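Wiki > Robotik > Vormachen und Fernsteuern

Beim Vormachen lernt der Roboter eine Aufgabe von mir, ganz ohne Programmzeilen. Ich führe einen Handgreifer selbst oder steuere den Arm aus der Ferne – beides heißt bei uns Demonstration.

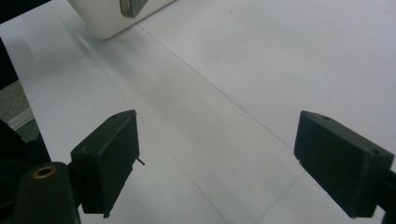
Lesezeit: 2 Minuten

Zwei schwarze Finger, offen über der weißen Fläche, so fange ich am liebsten an! In Riihimäki nahm Muthu Naidu für Skernero mehr als 200 Durchgänge auf, ich schaffte an einem Vormittag gerade mal 10 (und war platt).

Kontakt | © Nolirton | Nach oben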